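On the household-chores thread, Boonsong Boonyarit wrote:

> Flellow says tabletop tidying is solved. Their June note gives 87 per cent over 200 trials. Can we drop it from the Llanos list and move on to laundry?

I would leave it on the list. The Flellow trials used rigid blocks on a bare surface. Ours use a corded lamp and some vegetables, closer to what people keep on a bench at home.

The task is to shift a small blue desk lamp without disturbing the produce near it. Current layout, arm over the lamp:

1. Approach. The shade is glossy, rounded and tilted, so a two-finger gripper has few good places to close on it. Depth readings on shiny plastic are poor in our logs, and the highlights move with the viewpoint.
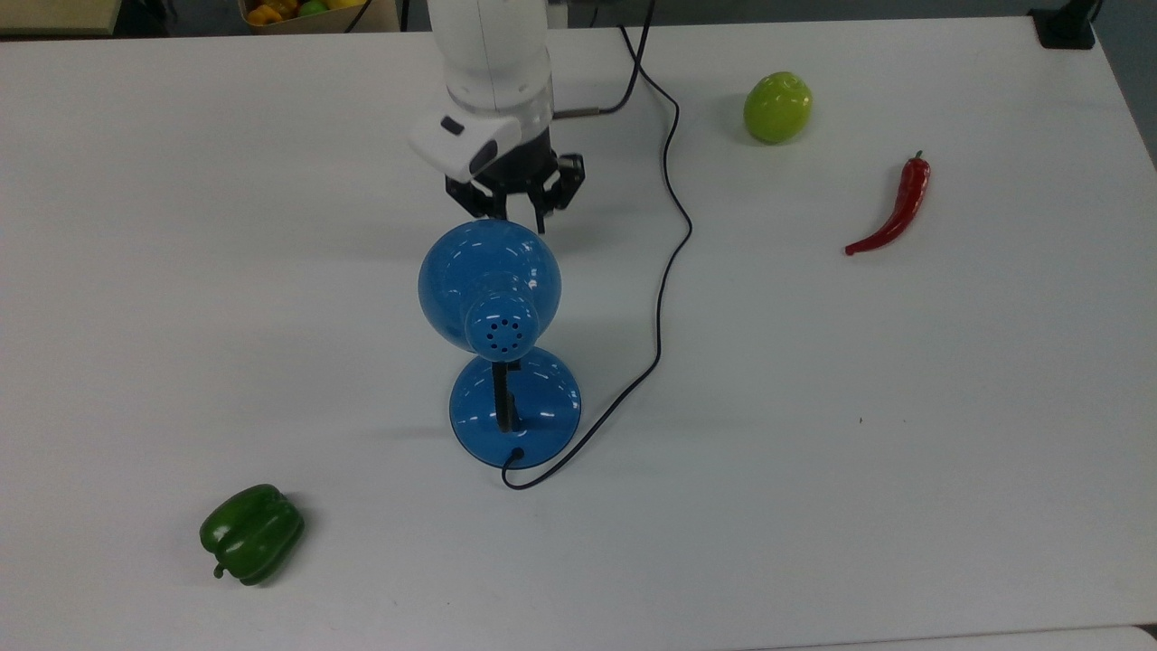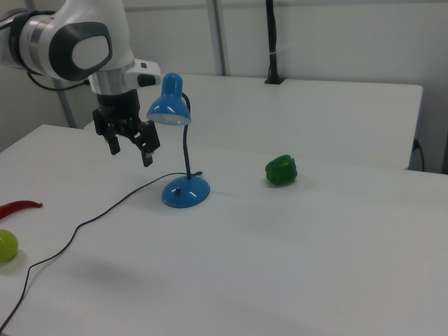 2. Cord. The planner treats the lamp as a free body. It is tethered, and the slack lies across the table where other items may need to go. None of the 1,419 episodes in the Dikoneo set labels a cord as part of the object it feeds.

3. Produce. A green bell pepper lying on its side can roll if nudged. We score any contact with it as a failure, which Flellow does not.

4. Time. The limit is 30 seconds per item. A person would not notice the job at that length, but I would not call it competitive labour.

My proposal is to report corded and uncorded objects separately, and to hold laundry until the corded figure is stable. Daranee has the scoring script and can add the column.

Does anyone at Bravarier have grasp data on lamp stems? I would favour the stem over the shade.

Daranee Somboon, please correct item 3 if the contact rule has changed.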